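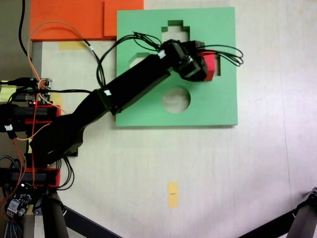

By Rozália Kelemen, Customer Operations Editor, Stenlow

When Ravinder Chan took charge of the support desk at Derodik, every incoming ticket went into a single queue. Agents chose what to work on, and the difficult requests were left until the customer wrote again.

"We had one list and one sort order," Mr Chan says. "An urgent fault at a client site sat beneath a question about changing a password. The agents knew this was wrong, but the system gave them no means of telling the two apart."

The desk now uses ticket routing in Collano, the help desk software adopted by the company in October. Requests are assigned by subject and by contract level, and each agent may hold no more than 25 open tickets. Once that limit is reached, new work passes to the next available member of the group.

The first set of rules ran to 66. Mr Chan describes this as a mistake, and says that several rules contradicted one another – a billing query which mentioned an outage, for instance, could be moved between two groups all afternoon.

"We printed them out and asked each group to strike through any rule it could not explain," he says. "We kept 30. I would like to see that number fall again."

Escalation is handled separately. A ticket which has not been answered within 2 hours is raised to the group lead, who may reassign it or reply directly. Automatic replies have been kept short, and they state the name of the group responsible.

Customers at the Ngui office were moved to the new arrangement last, as their requests still arrive through a shared mailbox. Mr Chan expects that mailbox to close once the web form has been translated.

"Until then, one person checks it at nine and again at three," he says. "It is recorded in the rota like any other duty."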